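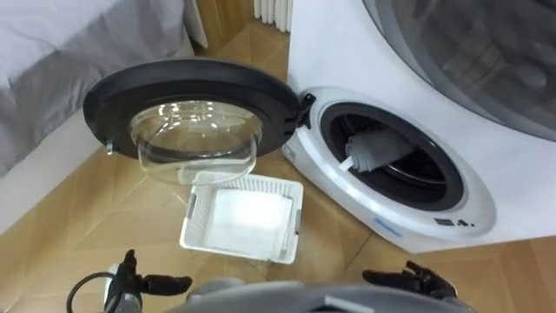 双筒洗衣机的下部小筒,筒门向左全开,筒内为一条卷起的灰色毛巾,门下方放置白色洗衣篮

**双筒洗衣机**,又称**上下分区洗衣机**、**复式滚筒洗衣机**,是在一台机器或一组叠放的机体内上下设置两个独立衣物舱的家用洗衣设备。两舱均从正面投放衣物,各有筒门、密封圈和内筒。上舱容积较大,用于日常外衣和床品;下舱容积较小,多用于内衣、婴幼儿衣物、毛巾等需要分开处理的织物。部分型号的上舱为干衣机或洗干一体机,此时下舱承担小件洗涤。

本条目主要叙述下舱(下文称“下筒”)的构造,以及小件织物的投放与取出。两台普通滚筒洗衣机借助连接架叠放的做法见“叠放安装”。

## 名称

“双筒”指两个衣物舱,与早期的双缸(双桶)洗衣机不同。双缸洗衣机的两个缸左右并列,开口向上,一缸洗涤,一缸脱水,衣物需在两缸之间手工转移。双筒洗衣机的两个筒都能完成洗涤、漂洗和脱水的全过程,可同时运行不同程序。

厂商用语不统一。Doltico 在说明书中称下筒为“副筒”,Bremar 称为“小件舱”,维修资料中又常写作“下滚筒”或“B 筒”。配件目录按 A 筒、B 筒编号,订购密封圈、门锁和排水泵时以目录编号为准。

## 外形与尺寸

机体外壳多为白色或灰色涂装钢板,前面板为注塑件。上筒门直径大,常用深色玻璃;下筒门直径小,玻璃多为透明。为容纳倾斜布置的小筒,有的型号下部前面板做成向外鼓起的弧面,筒口略朝上,使用者俯视时可以看到筒内。

下表为 Doltico 一款中型双筒洗衣机的标称数据。

| 项目 | 数值 |
|---|---|
| 高度 | 1155 mm |
| 宽度 | 600 mm |
| 深度(含筒门凸出部分) | 735 mm |
| 上筒额定洗涤容量 | 8 kg |
| 下筒额定洗涤容量 | 按程序另行规定 |

标称深度不含进水管和排水管弯头。嵌入柜体安装时,柜深应在标称深度之上另加管路余量,并核对两扇门的开启半径。下筒门全开后占用的侧向空间常被忽略,门铰链在左侧的机型不宜紧贴左侧凸出的墙体或高柜。

## 下筒构造

### 筒门

下筒门由门圈、门玻璃、铰链和锁钩组成。

门圈为环形塑料件,分内外两片,以螺钉或卡扣固定,中间夹持门玻璃。门玻璃呈碗形,关门时凸面伸入筒口,作用有两项:将衣物挡在内筒范围内,避免其卷入密封圈;引导喷淋水回流到衣物上。小筒的门玻璃弧度较深,在门打开时向外突出明显。

铰链固定在前面板一侧。锁钩位于门圈上与铰链相对的一侧,关门时插入前面板上的锁孔,由门锁机构扣住。锁钩为易损件,受侧向力过大时可能断裂或变形,表现为门可合上而程序不启动。检查时先看锁钩是否松动,再检查锁孔内有无纤维或洗涤剂结块。

开门后不宜将湿衣物或洗衣篮挂在门圈上。铰链下沉后,门玻璃与密封圈不再同心,容易在下缘渗水。
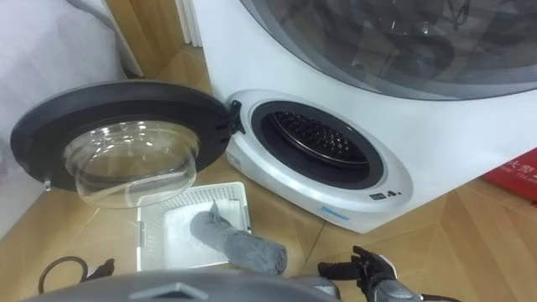
下筒筒口与内筒,后壁带有成排小孔;灰色毛巾一端在篮内,一端搭于篮沿

### 密封圈

密封圈为黑色或深灰色橡胶件,连接前面板与外筒,内缘与门玻璃贴合。其截面有一至两道褶,用于吸收外筒在脱水时的位移。褶内下部设排水孔,漂洗后残留的水由此流回外筒。

小筒密封圈周长短、褶较浅,袜子、手帕一类小件仍可能滑入褶内。取衣结束后应沿圈口检查一周,重点为下半部。浅色密封圈上的黑点多为霉斑,深色密封圈不易看出,可用白布擦拭判断。

### 内筒

内筒以不锈钢薄板卷制,筒壁冲有小孔,供进水、排水和脱水时甩出水分。有的型号后壁也布有小孔,以缩短浅水位时的浸润时间。筒壁内侧设提升筋,大筒一般为三条,小筒视直径为两条或三条,材料为不锈钢或塑料。

小筒直径小,衣物在筒内的跌落高度低,机械作用弱于大筒。各厂对此的处理不同:Bremar 的小件舱延长了主洗时间,Usman 则在同样时间内增加正反转次数。脱水时,小筒要达到与大筒相当的分离效果,需要更高的转速,因此下筒的最高转速不能单独作为比较依据。

### 面板与标识

下筒的指示图标有的集中在机体上部的总控制面板,有的另设于下部前面板靠近筒口处。前面板上常见的标识包括厂标、能效或型号小标签以及儿童锁提示。标签位置随批次变动,报修时应以铭牌为准,铭牌一般贴于门圈内侧、筒口边缘或机体背面。

## 适用织物

下筒适合以下情形:

- 毛巾、方巾、抹布等与外衣分开洗涤的小件;
- 数量少而需要高温洗涤的棉织品;
- 初次洗涤、有掉色可能的单件衣物;
- 需与宠物用品分开处理的贴身衣物。

浴巾可以放入下筒,但应控制件数。毛巾布为毛圈组织,吸水后质量显著增加,单条大毛巾容易贴附在筒壁一侧,造成偏载。控制程序检测到偏载后会降低转速、反转抖散,多次失败时跳过高速脱水,结果是程序结束而毛巾含水量偏高。处理方法是再加入一至两条同类毛巾后单独执行脱水。

羽绒制品、地垫、橡胶底浴室垫及带硬质大扣件的衣物不宜放入下筒。夹有支撑杆、手柄或塑料棒的物品应先拆出硬件再洗涤,硬件可能划伤门玻璃,或刺穿密封圈。

## 投放

下筒筒口低,操作者需弯腰、下蹲或坐于矮凳。洗衣篮宜放在开启的门的下方或筒口正前方,使织物经过的距离最短,掉落时也落在篮内。

投放步骤如下:

1. 打开筒门至限位处,确认筒内和密封圈褶内无遗留物。
2. 将织物逐件抖开。卷成条状的毛巾直接放入时,内层不易浸透,洗涤剂也难以均匀分布。
3. 由筒内后部向前放置。先放大件,后放小件,小件不要留在筒口边缘。
4. 检查织物边角是否搭在密封圈上,有则推入内筒。
5. 关门,听到锁钩扣合的声音后选择程序。

装载量以织物上方留有空隙为宜,通行的检验方法是将手掌立起伸入织物与筒顶之间。下筒筒口小,手掌不便转动时,可改为观察门玻璃:关门后织物紧压玻璃即为过量。

洗涤剂用量按下筒的实际装载量计算。沿用上筒的用量会产生过多泡沫,程序自动追加漂洗,延长运行时间。设有两个洗涤剂盒的机型应注意盒体标记,下筒对应的盒一般较小。采用自动投放的机型,例如 Usman 的部分产品,可分别设定两筒的单次用量。

## 取出

程序结束后门锁延时解除。强行拉门是锁钩损坏的主要原因。

脱水后的毛巾常扭成条状,或与其他织物缠绕成团。取出时应先松开缠绕部分,再向外拉,不宜抓住一端整体拖出。拖出的织物可能带起密封圈内缘,使其翻边;翻边未复位即启动下一程序会导致漏水。

洗衣篮以塑料制品最为常见,浅篮与下筒配合较好,篮沿高度应低于筒口下缘。侧壁镂空的篮通风较好,用于短时间存放湿织物时篮底会滴水,下方为木地板时应垫接水盘或改用实底篮。织物搭在篮沿外时容易拖地,搬动前应收入篮内。

取衣后的检查包括筒顶、提升筋后侧和密封圈下褶三处。深色小件在深色密封圈的阴影中不易辨认,照明不足时以手探查。

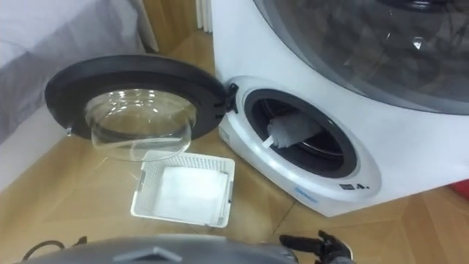 ## 安装

双筒洗衣机自重较大,满载运行时两筒可能同时脱水,对地面的要求高于单筒机型。

混凝土基层上的瓷砖地面最为适合。木地板或拼花地板可以使用,应满足以下条件:

- 机脚所在位置的基层无空鼓,踩踏时无弯曲;
- 四个机脚均已调平并锁紧螺母;
- 机脚下设硬质承压板,避免以厚软泡沫垫代替;
- 地板接缝处不承受单个机脚的全部载荷;
- 附近有渗漏时能够及时发现,不以地毯覆盖机体前缘。

倾斜拼铺的人字纹或菱形纹地板,板块接缝与机体边线不平行,目测容易误判机体位置,应以水平尺和卷尺校正。

给水可采用一进双分或双进水方式。一进双分由机内阀门分配,两筒同时进水时流量下降,水压较低的住宅中进水时间明显延长。排水一般共用一根排水管,两筒的排水泵后各设止回阀,防止上筒排水倒灌下筒。下筒位置低,排水管最高点应按说明书规定的范围设置,过高会增加泵的负担,过低则可能产生虹吸。

运输螺栓在安装后全部拆除。双筒机型的两个外筒分别以螺栓固定,只拆上筒一组而遗漏下筒的情况时有发生,表现为下筒脱水时机体剧烈移位。

## 维护

### 日常

每次使用后擦去门玻璃和密封圈上的水,筒门留缝通风。家中有幼儿或宠物时,下筒门高度处于其可及范围,应在通风后关闭,或使用限位件。

### 定期

| 部位 | 周期 | 操作 |
|---|---|---|
| 密封圈 | 每周 | 翻开褶部,清除纤维和毛发 |
| 门玻璃 | 每周 | 湿布擦拭,去除洗涤剂残膜 |
| 锁钩与锁孔 | 每季 | 检查松动、变形和异物 |
| 排水过滤器 | 每月 | 排净余水后旋出清洗 |
| 内筒 | 每月 | 空筒运行高温筒清洁程序 |

以洗毛巾为主的下筒,纤维脱落量大,过滤器清理间隔应适当缩短。新毛巾头几次洗涤脱绒较多,宜单独洗涤后即行清理。

### 异味

下筒产生异味的原因通常有三类:长期低温洗涤、筒门常闭以及排水管存水回流。前两类可通过高温空洗和通风改善。第三类须检查止回阀。柔软剂在小筒中因水量少更易残留,毛巾用柔软剂后吸水性下降,一般建议减量或不用。

## 与其他方案的比较

单独购置一台迷你洗衣机可以实现同样的分洗目的,且不受主机故障影响,但需要另外的水电接口和放置位置。壁挂式迷你洗衣机筒口高度便于站立操作,对墙体承重有要求。Tullivow 的可分离式机型将小筒做成抽屉状底座,与上部机体分别供货,兼有叠放和独立使用两种方式,其筒口朝上,取衣时需将抽屉完全拉出。

双筒一体机的不足在于整机高度增加、维修时拆装复杂,以及下筒操作姿势不便。下筒置于上部的设计也曾出现,筒口高度得到改善,但大筒随之降低,床品等大件的取放变得困难。

## 参见

- 滚筒洗衣机
- 叠放安装
- 密封圈(家用电器)
- 洗衣篮
- 毛巾布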